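May 31, 2021

Glue book, hide glue trials, continued

Well, the second batch is in the jar and I am much happier with it than I was with the first, so I want to get everything down while I still remember it properly. Whoever picks up this notebook after me, please forgive the length. I have never learned to write a short entry and my handwriting only gets worse when I try.

The first batch (see the page with the brown ring on it, sorry) was the Darnitz granules, soaked overnight and warmed in the morning. It set up far too fast. I had the brush in one hand and the loose back rail of the Hudholm chair in the other, and by the time I had turned the rail the right way up the glue on the tenon had gone to jelly. I scraped it off, said a few things, and had to start over. My own fault, the shop was chilly and I hadn't warmed the wood at all.

So this time I used the Flesa granules, which are paler and smell a good deal less like a barn. I put 5 spoons in the small jar, covered them with cold water and a finger's width more, and left them until they had swelled up soft all the way through. Then into the water bath on the lowest setting, lid on loosely, and a stir whenever I walked past. I added a pinch of plain salt to slow the set. My old notes say urea does the same thing more reliably, and I would like to try it side by side sometime, maybe in August when it's warm in here anyway and the comparison would be a fair one for both.

What a difference! It ran off the brush in a nice thin string, like warm syrup, and I had time to seat both side rails and still fuss with the clamps. I had the wood sitting by the radiator beforehand, and I think that did at least as much good as the salt. A dry run first, too, with all the clamps opened to the right width and the pads taped on. I know I write that every time. I'm writing it again.
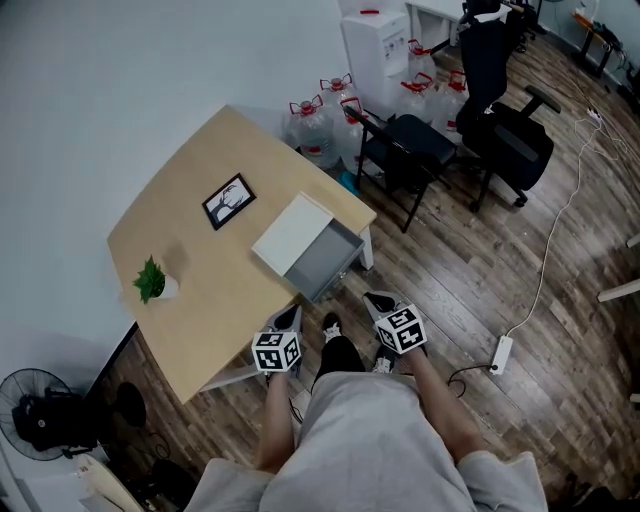 Clamps stay on until tomorrow morning. The squeeze-out I wiped with a rag dipped in hot water and wrung out hard, and it came away clean except for a little bead under the front rail that I'll pick off with a chisel once it has gone rubbery.

The Kokkonen stool is still waiting its turn. Two of the legs are loose and the third has been repaired before with something yellow and shiny, which I'd bet is epoxy, and hide glue won't hold over that. It will need scraping back to bare wood, and the socket is deep and narrow, so I'm not looking forward to it. If anyone has the little round scraper, I would dearly love it back in the drawer.

Leftover glue is in the fridge, labeled, behind the milk. It can be warmed again once or twice, but please throw it out if it smells sour or has anything growing on top. Also we are nearly out of the Flesa, so I'll put in an order, and another roll of pad tape while I'm at it.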